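Course handout, unit 4: Stone surfaces in the home kitchen

In this unit we look at how natural stone is chosen, cut and cared for. Please read it before the practical work. The two samples from Luken and Blackburn will be on the table in the workshop.

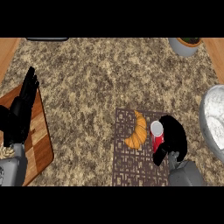
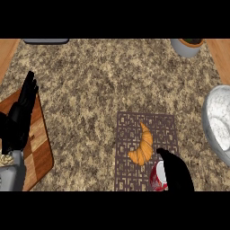 Fig. 1 and 2. Speckled granite countertop (computer renderings).

Granite is an igneous rock. It forms when melted rock cools slowly, deep under the ground, so the crystals have time to grow and we can see them without a lens. The main minerals are quartz, feldspar and mica. Quartz is hard and does not scratch easily. Mica is soft and splits in thin sheets – a slab with much mica needs more care at the edges.

Marble is different. It is mostly calcite, and calcite reacts with acid. Lemon juice or vinegar leaves a dull mark on a polished marble top, and this mark is not a stain, so soap will not remove it.

Sealing. Most granite takes in a little water. Put a few drops on the clean, dry stone and wait. If the spot becomes darker, the stone should be sealed.

Homework: the Nusovier apartment needs a top 200 cm long, with 2 cuts for sink and stove. Draw the plan and mark the seams. The Dullis exercise is for January.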